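Serving tray

A serving tray is a shallow, flat-bottomed vessel used to carry or set out food and drink. Most are round, oval, square or rectangular, with a raised rim that keeps items from sliding off. Large square trays are often left on the table as a centerpiece for biscuits, pastries and small boxes of sweets.

Metallic finishes, gold and silver above all, are common on trays meant for guests. A polished interior reflects the light and whatever is placed on it, but it also shows fingerprints and fine scratches. 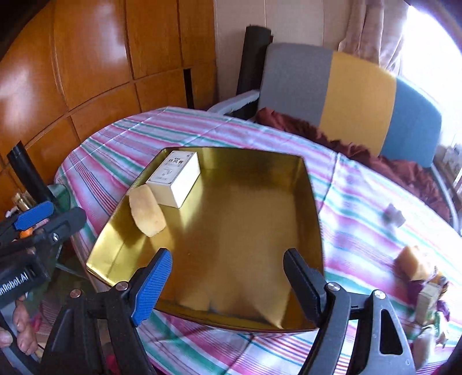

Trays are usually set over a tablecloth, which protects the tabletop from the base – striped and patterned cloths are popular for everyday use. Rhiannon Foulkes, in her study of household trays, lists 251 patterns made by the Hindholm works, nearly all of them with a rim less than 3 inches high.

See also: Platter, Tea tray, Tablecloth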